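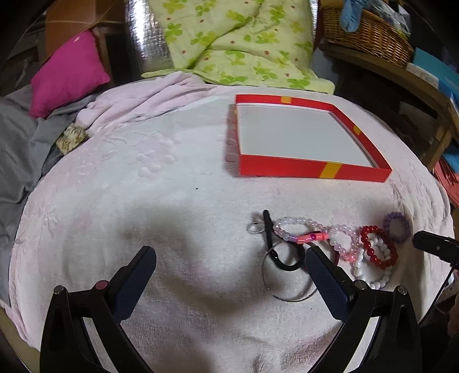
Beaded bracelets and a black hair tie or thin cord beside an open red box on a pink blanket.

Most jewellery organisers are not worth the money, says Etcombe storage firm Flultix

Flultix, which sells storage boxes, is asking customers to think twice before buying one. In a short guide out in June, the Etcombe firm questions whether small trinkets need a special organiser at all.

The guide follows a survey of 262 Flultix customers. Nearly half had bought a divided tray or hanging rack for bracelets and hair things, then stopped using it within 30 days. The firm admits that a survey of its own customers proves very little, and that some of the abandoned trays were its own.

"We've all read the claims about tidy drawers changing your life," said Bautista Farías, who wrote the guide. "I doubt it. A bracelet comes off at bedtime and goes wherever your hand is. If the organiser has 3 lids and a hook, it loses."

Farías is also unconvinced by sorting beads by colour, a habit he blames on catalogue pages. He suggests tipping everything out on the bed, putting hair ties and clips in one pile and bracelets in another, and using a shallow open box you already own. Keyrings should go by the door. Cords need untangling first, and he knows of no product that does this.

The guide compares 2 of the firm's trays, the Jalis and the Toledo, with an ordinary box lid. The lid held less but was quicker to use. Flultix will go on selling both trays, and makes no promise that either will keep a bedroom tidy.

Printed copies of the guide are free from the Etcombe shop from Tuesday, while they last.

Press contact: Bautista Farías, Flultix, Etcombe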